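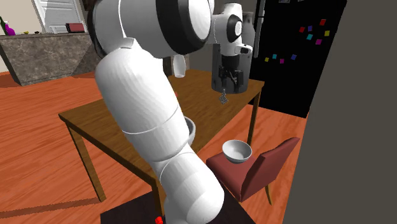 Ticket 606 - sim kit, kitchen pack, pick step stalls or grabs wrong bowl
Raised by: Gráinne Nic Aodha, Brorkwood
Product: Maromeck sim kit, trial licence, kitchen pack
Status: open, waiting on vendor

We're trialling the kit before we put money down. Job is simple, move a bowl from chair to table, repeat. Stalls on the pick step more often than it finishes. The kitchen scene loads fine, there's a white bowl on the chair seat and another on the table mostly hidden behind the arm, and I suspect the two of them are at the root of it. Task text only says "the bowl". Log attached. Machine is the one we use for everything, driver up to date, nothing else running.

Steps:
- load kitchen pack, default seed
- start task "bowl to table"
- arm comes up, gripper goes out over the far end of the table
- sits there. No error. Step counter keeps going until it hits 3,000 and the run is marked "complete" (it isnt)

Expected: goes to the chair, picks bowl.

Tried already: restart, reinstall, fresh project folder, a different user account. Same each time.

3 comments · 0 shares

---

Timo Kleinschmidt, Maromeck support, 10:40

Thanks Gráinne. Couple of things please.
1. Which build? Bottom of the About box.
2. Does it stall with the fridge magnets and counter items switched off? (Scene > Clutter > None)
3. Can you rename the target in the task file. Use the full object name from the scene list, no short name.

If 3 fixes it we know where we are.

---

Gráinne, 11:25

Build is the April one. Clutter off, no change, still stalls. Rename - partly. With the full name it goes for the chair bowl, gets down to the seat, then knocks the chair back and gives up. So it's picking the right thing now but the approach is rubbish. Before the rename it would sometimes go for the table bowl instead, "pick" it and put it down where it was. Counted as a pass! Not great when we're comparing kits on pass rate.

Chair back is tall, arm seems to want to come over the top of it. No idea why, there's open floor in front.

---

Aoife Buckley, Brorkwood, 11:50

Adding to this as I'm the one who has to write up the review. Same fault on my laptop, so not Gráinne's machine. Also the default camera has a grey wall down the right side covering part of the chair and fridge. If any of the camera-based scoring uses that view I'd want to know. Can it be moved, and does moving it break the saved runs?

Also what does the support plan cover once the trial ends. Sales page says one thing and the quote from Verbruggen (our reseller) says another. Separate ticket if you prefer.

---

Timo, 14:05

Reproduced here, thanks both.

Short name fault: known. Matcher takes the first object of that type it finds, and the order isn't fixed between loads. Thats why you see it swap. The pass check used the same short name so it was marking its own homework. Use full names in both places, task file AND check file. Fix is in the next build.

Stall: the planner has a try limit, default 2,000. With no clear match it burns through the lot and just waits. It should throw an error. Logged as a bug.

Chair: the seat height in the kitchen pack is right but the collision shape for the chair back is too thin in that build, so the planner thinks it can skim past. Workaround for now:
- open chair settings
- collision padding, set to 5
- save, reload the scene (must reload, it won't pick it up live)

Camera: can be moved, saved runs are fine. Scoring doesn't use that view, it reads object positions. You can put it wherever suits.

Support plan: please do open a separate one, I'll pass it to Kristaps Sepp who looks after resellers.

---

Gráinne, 16:30

Padding done, full names in both files. Left it running over lunch and after. It now comes in from the front of the chair, lifts the bowl, sets it on the table. Nearly all runs finish. The few that dont are dropping the bowl at the table edge, looks like the release point is too close. Will try moving it in a bit.

Couple of gripes for the record. The padding box gives no units. "Complete" and "passed" shouldn't look the same in the results list. And the Prullisow kit we tried before this at least beeped when it got lost.

Keep this open till the new build please. Adanech Wolde is taking over the tests from me, can she be added to the ticket.

---

Timo, 16:45

Added Adanech. Units are centimetres, will get the label changed. Release point is under Task > Place > Offset, move it towards the middle of the table and reload. Leaving open.

7 comments · 1 share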